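Mitessen, mitreden: Teilnehmende für unsere Frühstücksstudie gesucht

Was kommt bei euch morgens auf den Tisch, und wer bleibt wie lange sitzen? Genau das wollen wir bei Enamum wissen, und zwar von ganz normalen Haushalten! Schon im Februar haben 76 Leute mitgemacht, und ihre Tagebücher waren so lebendig, dass wir gleich weitermachen.

Ihr führt zwei Wochen lang ein kleines Frühstückstagebuch (Papier oder online, wie ihr mögt) und kommt danach zu einem Gespräch in unsere Räume im Haus Brevex, Zimmer 84. Vorkenntnisse braucht ihr keine, nur Lust am Erzählen.

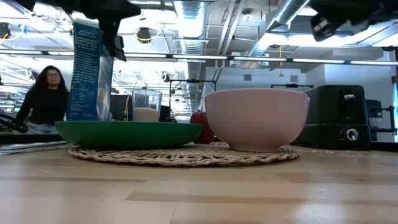 Sie habe anfangs gedacht, über Müsli gebe es nichts zu schreiben, meinte eine Teilnehmerin der ersten Runde, und dann sei das Heft nach acht Tagen voll gewesen.

Mitmachen können alle ab 18, allein, als Paar, als WG oder mit Kindern. Auch Schichtarbeitende sind herzlich willkommen, euer Frühstück darf gern um 16 Uhr stattfinden! Fahrtkosten erstatten wir, und beim Gespräch gibt es natürlich etwas zu essen.

Anmeldung bis 30. Mai 2024 am Empfang oder telefonisch unter der Durchwahl 864, Stichwort »Pasaribu«.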